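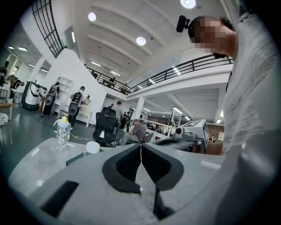 Re: [cornolville-tenants] laundry room hours + the dryer thing

Sorry for the slow answer, been swamped, typing this between two calls so bear with me.

On August 5, 2023, Qianru Deng wrote:

> Hi all,
> Before I write back to Zallen I want to be sure I have this right. As I
> understand it they are offering to replace the two dryers but only if
> we agree to the card system and shorter hours (closing at 9 instead of
> 11). Is that what other people heard at the meeting? I was by the door
> and couldn't hear half of it.
>
> Also, does anyone still have the letter from last October about the
> price per load? I had it on my fridge for months and now it's gone.
>
> And one more: who do we call about the drain? The number on the wall
> goes to a voicemail that is full.
>
> Thanks,
> Qianru

OK in order.

Dryers. Yes that's what they said, more or less. Two new ones, the big kind, and the old ones get hauled off. But the hours were a separate item on the sheet! The guy from Zallen ran them together when he talked and I think a lot of people came away believing it's a package. It isn't, or at least it isn't written that way. I have the sheet in front of me. Item 4 is machines, item 6 is hours. No "if" anywhere. So please don't write back accepting both in one go. Ask for the dryers and say we'll answer on the hours seperately.

The card system is in item 4 though, so that one is tied to the machines. My problem with cards is the minimum. You have to load $40 at a time the way they have it set up, and if you move out with $12 on it, good luck. My sister's old building had Vudoreo cards and she never saw her last balance. Different company from whoever Zallen is using (Enache? spelled like that on the sheet) so maybe not fair, but I'd want it in writing that we get unused money back. And a smaller minimum. Ten dollars would be fine with me.

Hours — I really can't do a 9 pm close. I get home at 8 on a good day. Wash is 35 minutes, dry is an hour if you get the left one, you do the math. The two people on the first floor who complained about noise have a point, the wall back there is thin and the old machines bang like crazy. But new machines should bang less, no? I'd say get them in, wait a month, then ask the first floor if it's still bad. Could live with 10 on weeknights if it comes to that.

October letter. Found mine. It says $1.75 a wash (they wrote it as 175 cents, who does that) and that the price holds "until further notice", so not much of a promise. Nothing on dryers at all. I can slide a copy under your door tonight, or scan it if the scanner at work is behaving. Let me know if anyone else wants one.

Drain. Don't bother with the number on the wall, that's the old management. Use the one on the bottom of your rent statement and pick option 2, then say "standing water". If you just say slow drain they put you on the list and you hear from them in three weeks. Last time it was lint packed in the trap, the cover wasn't on right. Meanwhile please everybody check the screen on the washer hose before you start a load and put the lint in the TRASH, not down the sink.

Other stuff while I'm here:

Whoever has the gray cart, it's supposed to stay downstairs. Need it back before the weekend, I have a comforter to do.

Somebody's dark wash ended up on the folding shelf, mostly socks plus one nice green towel. Put it in a bag on the hook behind the door.

Bike hooks, no news. I asked, got a "we'll look into it".

Qianru if you send me your draft before it goes I'll read it over lunch tomorrow. Keep it short, they only answer the first question anyway. And cc the list so theres a record.

Gotta run, next call
Pete, 3rd floor rear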